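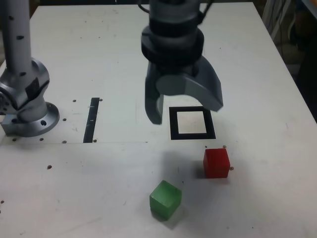

图3 共享工坊台面与叠放任务的布置:双臂、黑色方框及红、绿方块。

3.2 台面搭建与叠放流程

本节想把搭建过程讲得细一些。我们自己起步时读过不少同类文章,往往只交代算法,台子怎么来的一笔带过,到了动手那天才发觉心里没底。整套装置搭在 Skosgate 共享工坊靠里的一张工作台上,白色台面是工坊里用旧了的,上面留着许多小孔,我们没有换新,安装时先拿这些孔比对过底座的位置,再决定两条臂各站哪一边。控制程序沿用工坊成员自己维护的 Joltuvero,版本停在八月的那一版,此后只改过日志格式。

任务本身很朴素:把彩色方块送进台面上的黑色方框,并在框内逐块叠起来。方框的意义在于给叠放一个看得见的边界,底块只要还在框内,就允许继续往上放,不要求对准正中。这个宽松的规定是 Siebe Goossens 提出来的,起初我们还有些犹豫,后来越用越觉得合适,毕竟家里或工坊里搭的东西,很少有人会拿卡尺去量。

抓取一步,夹爪先张开停在方块上方,再下降、合拢。我们要求两指分别贴住方块相对的两个侧面,顶面尽量露出来,方便下一步判断朝向。

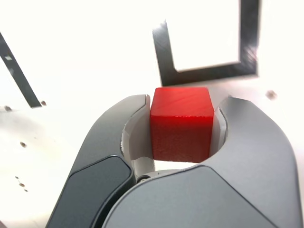 合拢力度分为 5 档,默认取第二档。木块的漆面和棱角都经不起反复重夹,力度大了会留下印子,力度小了又容易在抬起时打转,这中间的分寸我们调了好几个晚上,最后把数值写进了配置文件,也用铅笔抄了一份贴在工具柜门上。夹持确认之后,机械臂停顿片刻再上抬,这个停顿看似浪费时间,却让后面的轨迹安稳了许多,我们舍不得删。

轨迹规划方面,执行臂每次都先回到较高的过渡点,再向目标下探。另一条臂在本任务中不参与搬运,程序把它当作固定障碍物处理,外面包一层安全余量。
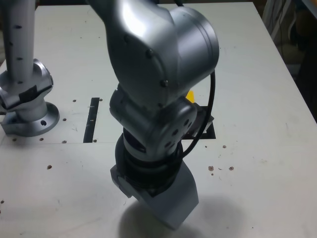
余量取 20 毫米。再小也不是不行,只是工坊里人来人往,大家更愿意看到机械臂绕得从容一点。下探阶段的速度另行限制,末端接近台面时逐步放慢,这一段的参数参考了 Kuhlmann 小组在工坊内部传阅的笔记,在此一并致谢。

叠放时难处在于误差会一层层传上去。底块偏一点,中间那块跟着偏,到了顶块,夹爪松开的时机就要格外小心。我们的办法是每放一块便重新估计下一层的目标位置,不沿用最初算好的坐标。三块塔的次序自上而下为绿、黄、红。 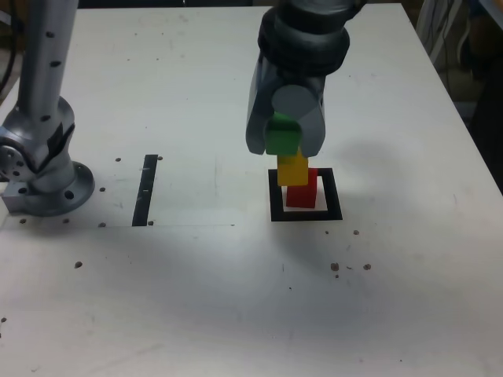

松开之前,程序会先核对顶块的高度,再让两指缓缓向外退,退开后竖直上升,避免侧向刮碰。全部记录共 287 次尝试,其中 202 次三块都叠成并在松爪后保持站立。其余的情况我们按失败发生在哪一层作了归类,放在 3.3 节讨论;有几次连我们自己也没看明白,同样照实列在那里,盼着有经验的读者来信指点。

搜索本站 请输入关键词 搜索

相关文章
Peltier 温控小箱的工坊制作记录
旧工作台改装机械臂底座的几点经验
Joltuvero 日志格式说明
夹爪指垫的更换与保养
共享工坊里的安全余量该留多少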